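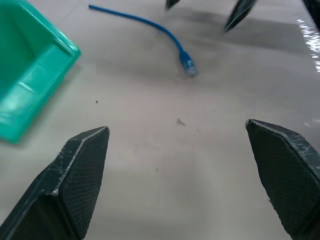
Kalkidan thinks the glue is fine and the clamping time is what keeps failing us. She wants 12 hours on every joint before anyone touches it, and no more pulling boards at lunch because the squeeze-out looks hard.

Sep 26, 2021

Went back over the Vurkari shelf boards with that in mind. Of the 6 test joints glued in the last batch, the two that opened up were both out of clamps early. Amanuel remembers taking them out to free the clamps for the Doucet job. It isn't written down anywhere, so from now on time in and time out go on the masking tape, on the board itself.

Planed the edges again on the four good ones to check for gaps. Three closed up tight by hand. The fourth rocks a little at the far end, probably my fence.

Glue: the Bombridge bottle is almost empty and was opened last December. Starting a new one for the next set so the age of the glue is out of the question. Old bottle is for jigs only.

Sanding stays at 100 grit on the faces, nothing on the glue edges.

Still to do: square the jointer fence, cut new strips from the Esex maple, ask Amanuel Habte if the long clamps can stay on our side of the shop until the set is finished. Kalkidan Gebretsadik will do the break tests.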